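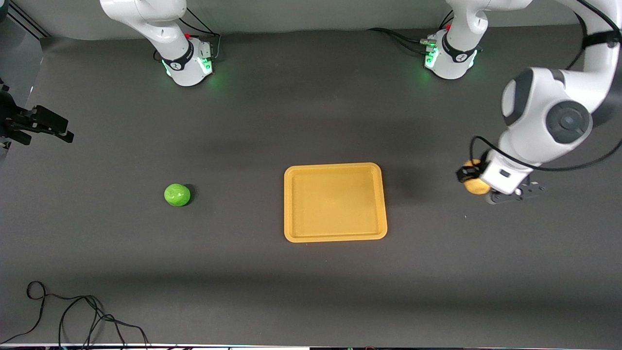

We use cookies to improve your visit. By staying on this site you agree to our cookie policy.

Sourdough gone flat since the cold set in - anyone else?

marrowfat
Right, I'm at my wits' end. My starter was bubbling over the jar all through the autumn and since January it just sits there sulking. I feed it every morning before work, same flour, same jar, and the last 4 loaves have come out like doorstops. My kitchen is freezing first thing (old house, single glazing, don't ask) and I'm wondering if I should give up till spring or buy one of those Larkolari proving boxes. They're 40 quid, which feels a lot for a warm box!

Pip_in_the_pantry
Don't buy the box! Put the dough in the oven with only the light on and the door shut. Mine doubles overnight like that and I've never spent a penny on gadgets.

old_crumb
Have to disagree with Pip, sorry. My oven light gets far too warm and I ended up with a sticky, sour puddle by 6am. Depends completely on your oven. Stick a thermometer in there for an hour before you trust it with a loaf.

Katia Caruso
I've got the Larkolari and I love it, but I bake most days so it earns its place on the worktop. If you only do one loaf a week I'd try warmer water first. I also swapped to Bellini rye for feeding and the starter perked up within a few days - might be chance, but I'm not changing it now.

Pip_in_the_pantry
@old_crumb fair enough, mine's an ancient thing with a feeble little bulb. Still think it's worth a go before handing over money.

old_crumb
Never said it wasn't, just check it first. And I don't buy the rye thing at all, any wholemeal will do the same job. People get very attached to a bag of flour.

Katia Caruso
Well, I'm attached to mine and my bread rises, so there :)

marrowfat
Ha, thank you all. Tested the oven light tonight and it's nowhere near hot, so there's a dough in there now. I've also mixed some wholemeal into the feed (whatever was in the cupboard, Katia, forgive me). Will report back once I've cut into it.

tinloaf
Following this one, my kitchen's just as bad and I've been using the airing cupboard. Works a treat except the towels smell of yeast.

826 views - 40 likes - 9 replies

Related threads
Undden cast iron pot: does the lid stick for anyone else?
Rye or wholemeal for a new starter?
Vovau mixer making a grinding noise
What do you do with your discard? (362 replies)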